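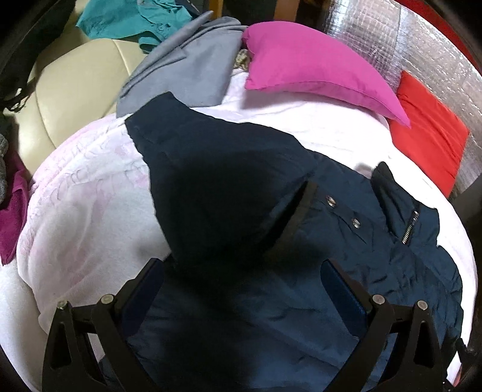

What is a quilted jacket filled with?

A quilted jacket is filled with down, with polyester fiber, or with a thin sheet of wadding, and the filling is held in its place by lines of stitching.

Quilted jacket

A quilted jacket, also called a padded jacket, is a short outer garment made of two layers of cloth with a soft filling between them. The warmth comes mostly from the air which the filling holds. For this reason a thick jacket can be quite light, and a jacket that has been pressed flat for a long time can feel colder than before.

Construction

The outer layer is usually a closely woven nylon or polyester. The lining is often thinner than the outer layer. In the simplest method the stitches go through all the layers, and the jacket is a little colder along each seam. In the box method small walls of cloth are sewn between the two layers, so the filling keeps its thickness also near the seams. This method takes more work and is found mainly in down jackets for very cold weather.

Regional production

In the town of Kokcombe the sewing of padded clothing began in the workshop of the Gilow company, which at first made bed quilts. The company had 17 sewing machines when it changed to jackets, and later it employed 131 people. A second maker, Larance, opened on the same street and used only polyester filling. The two firms shared one supplier of thread, Moser, and their older jackets are difficult to tell apart when the label is missing. Production at Gilow stopped one January after a fire in the cutting room – the Larance building was not damaged and is still in use.

Care

Most jackets with polyester filling can be washed by machine at a low temperature. Down needs a mild soap and a long drying time, and the lumps should be opened by hand while it dries. Fabric softener is not recommended for down. For storage over the summer, the jacket should hang or lie loosely in a dry place.

See also: Bed quilt; Down feather; Wadding

This page was last changed on 2024-11-22.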